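Han 셀 작업 노트, 10월, 카메라 마운트와 외부 파라미터 점검

오전 9시 시작. 시뮬레이터에서 머리 카메라 자세부터 확인.
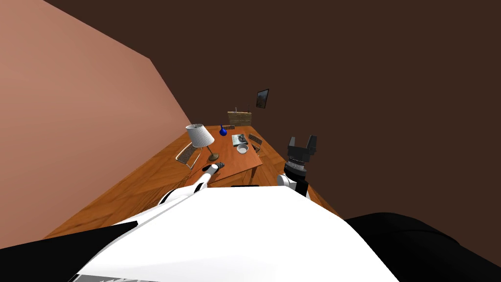 Fumiko Matsuda는 렌더가 이렇게 기울어 나온다고 해서 파라미터가 틀렸다고 단정하지 말라고 했다. 학습용으로 시점을 일부러 흔드는 설정이 있으니 그것부터 끄고 다시 보라는 것이다. 실물 마운트를 풀기 전에 설정 파일을 먼저 읽으라는 말도 덧붙였다.

맞는 말이긴 한데, 나는 반만 믿는다. 시점 랜덤화가 켜져 있으면 뭐든 그 탓으로 돌릴 수 있다. 지난달에도 같은 이유로 넘어갔다가 결국 마운트 나사가 풀려 있었다. 그래도 순서는 Matsuda 말대로 했다.

1. 설정 확인

시점 랜덤화 항목은 켜져 있었다. 끄고 시드 고정, 같은 방에서 다시 렌더. 기울기는 눈에 띄게 줄었지만 완전히 사라지지는 않았다. 롤이 5도 남는다. 랜덤화가 범인이라면 0이어야 한다. 설정 파일을 끝까지 읽어 보니 카메라 외부 파라미터가 Stustska 쪽 변환 스크립트에서 넘어온 값 그대로다. 그 스크립트가 회전 순서를 어떻게 잡는지는 문서에 한 줄도 없다. Famatix 매뉴얼에는 "표준 순서를 따른다"고만 되어 있는데, 어느 표준인지 안 적힌 표준은 나한테는 없는 것과 같다.

식탁 장면을 기준으로 쓴 이유: 바닥 쪽모이 무늬와 벽 모서리가 직선이라 롤이 바로 보인다. 램프 기둥도 수직 기준으로 쓸 만하다. 물체가 하나도 없는 격자 방에서는 5도 정도는 그냥 지나치기 쉽다. 다음부터 점검은 전부 이 방에서 할 것.

2. 실물 쪽

비상정지 누르고, 전원 내리고, 팔은 거치대에 걸어 둔 상태로 머리 커버를 열었다. 커버 나사는 네 개가 아니라 세 개. 정비표가 틀렸다. 연필로 고쳐 놓았음.

마운트 브래킷 자체는 단단하다. 손으로 흔들어도 유격이 느껴지지 않는다. 다만 뒤쪽 볼트에 그어 둔 맞춤선이 어긋나 있다. 선을 그은 사람은 나고, 그때 똑바로 그었는지는 솔직히 장담 못 한다. 이걸 증거로 쓰고 싶지는 않다.

토크 렌치로 다시 조였다. 볼트는 거의 안 돌아갔다. 그러니까 풀린 건 아니라는 쪽에 한 표. 맞춤선은 닦아 내고 새로 그었다. 이번에는 자를 대고.

케이블: 카메라 케이블이 목 관절 뒤를 지나면서 꽤 팽팽하다. 고개를 오른쪽 끝까지 돌리면 커넥터가 당겨진다. 지금 문제와 상관없을 수도 있지만 그냥 둘 일은 아니다. 클램프 위치를 한 칸 뒤로 옮겨 여유를 줬다. 다시 돌려 봤을 때 당김 없음.

3. 캘리브레이션

보드 세워 놓고 촬영. 자세를 바꿔 가며 119장 찍었고 흔들린 것은 뺐다. 소프트웨어는 결과 창에 초록색으로 "양호"라고 띄운다. 나는 이 초록색을 좋아하지 않는다. 재투영 오차가 작다는 뜻일 뿐이고, 보드를 화면 가운데에만 들고 있으면 누구나 초록색을 볼 수 있다. 가장자리 쪽 점만 따로 뽑아 봤더니 오른쪽 아래가 나쁘다. 그쪽은 실물에서 어깨가 시야로 들어오는 자리라 보드를 대기 어렵다. 오른팔을 옆으로 뺀 자세를 하나 만들어서 그 구역만 다시 찍었다. 이후로는 고르게 나온다.

새 값과 옛 값을 비교하면 위치는 거의 같고 회전만 다르다. 그런데 새 값을 시뮬레이터에 그대로 넣었더니 롤이 또 남았다. 실물은 수평계로 재면 멀쩡하다. 결국 마운트도 아니고 랜덤화만도 아니고, 변환 단계가 의심스럽다.

4. 변환 스크립트

회전 순서를 바꿔서 돌려 봤다. 순서를 뒤집으니 롤이 사라졌다. 여기서 기뻐할 뻔했는데, 피치가 크지 않은 자세에서는 틀린 순서도 그럴듯하게 맞아 보일 수 있다. 고개를 깊이 숙인 자세, 옆으로 돌린 자세, 둘을 섞은 자세로 각각 다시 확인. 세 경우 모두 벽 모서리와 램프 기둥이 수직으로 나온다. 이 정도면 일단 인정.

한 가지 찜찜한 점. 순서가 처음부터 틀렸다면 9월에 받은 주행 기록은 왜 괜찮아 보였나? 로그를 뒤져 보니 그때는 Cunstead에서 받은 구버전 스크립트를 썼다. 업데이트하면서 기본값이 바뀐 모양이다. 변경 내역에는 "안정성 개선"이라고만 적혀 있다. 무엇이 안정해졌는지는 모르겠다.

잘못된 값으로 렌더한 프레임이 2,069장 있다. 지우지 말고 폴더 이름만 바꿔 두었다. Matsuda는 기울어진 시점도 학습에 쓸모가 있다는 의견. 시점을 아는 상태에서 흔든 것과 모르는 채로 틀어진 것은 다르다고 나는 본다. 라벨에 적힌 자세가 실제 렌더 자세와 다르면 그건 다양성이 아니라 오답이다. 라벨을 고쳐서 살릴 수 있는지는 Riku Yagi가 보기로 했다.

5. 그리퍼 (겸사겸사)

오른쪽 그리퍼 핑거 평행도 확인. 완전히 벌린 상태와 닫은 상태에서 틈새 게이지로 쟀고 둘 다 허용치 안. 왼쪽은 닫을 때 끝이 먼저 닿는다. 패드를 빼 보니 안쪽에 접착제 찌꺼기가 있었다. 긁어내고 알코올로 닦은 뒤 새 패드 부착. 굳을 때까지 물체 잡는 시험은 하지 않는다. 지난번에 기다리지 않고 돌린 사람이 패드를 바닥에서 찾았다. (나다.)

남은 일

변환 스크립트에 회전 순서를 명시하고, 값이 없으면 기본값으로 넘어가지 말고 멈추게 할 것.
정비표의 커버 나사 개수 정식 수정.
오른팔을 뺀 촬영 자세를 캘리브레이션 절차에 넣기. 이름은 아직 없음.
목 케이블은 다음 점검 때 피복 상태까지 확인.
시점 랜덤화는 Matsuda에게 넘기기 전에 다시 켠다. 끈 채로 돌리면 그것도 내 탓이 된다.

오후 4시. 전원 다시 올리고 원점 복귀 두 번, 이상 없음. 두 번 성공한 걸로 고쳤다고 쓰지는 않겠다. 내일 아침 식은 상태에서 한 번 더 돌려 보고 이 항목을 닫는다.

추가, 오후 5시 반. Yagi 쪽 답: 라벨에 원래 회전 행렬이 남아 있어서 다시 계산할 수 있을 것 같다고 함. "있을 것 같다"에 밑줄 쳐 둔다. 표본 몇 장으로 먼저 맞춰 보고, 결과는 다음 장에 적을 것.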